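Stitches, mostly crooked
Sat 2 November

I have spent most of October learning to sew up a wound that belongs to no one.

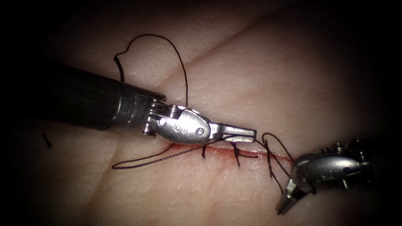
It started with a suture pad. I'd been putting off buying one on the grounds that a banana is cheaper, and then I stitched a banana and spent the evening with brown fingers and a fruit that looked as though it had been in a pub fight. So I ordered a pad from Purar, plus a spool of dark thread. Kavinda Weerasinghe, who has been stitching for years and is unbearable about it, told me dark thread was vanity. He may be right. It does show you every mistake from across the room.

The short cuts are the ones to begin with. I went straight for a long one, naturally, and got 11 stitches in before noticing that one side had crept along past the other, like a cardigan buttoned up wrong. There is no fixing that. You snip the lot and start again, and the pad keeps all your old holes as a record of your character.

A few things I would have liked to know on day one:

Go in at a right angle to the skin. It feels wrong, and much too steep, and every instinct says to slide in sideways. My sideways ones came out so shallow they tore through as soon as I tied them.

Leave the knot alone. You want the edges touching. I was hauling on mine as if tying a wardrobe to a roof rack, and the pad puckered up into a little ridge that Rami Darwish said looked like a pasty. He then asked whether there were any pasties, and that was the end of practice for the night.

Put the knots all on one side. It makes no difference to the pad, which has never complained, but a row of them wandering back and forth across the line looks like the work of someone on a bus.

And keep the tail short before you start looping. I lost most of a Tuesday to a tail so long that it tied itself to the next stitch along, then to my sleeve.

My best run so far is 13 in a row, evenly spaced if you stand well back. Kavinda looked at it for a long time and said the fourth one was "nearly there". I've decided to be pleased about the fourth one.

Next month I'm trying a running stitch, and I've put a few bananas by in case it goes badly.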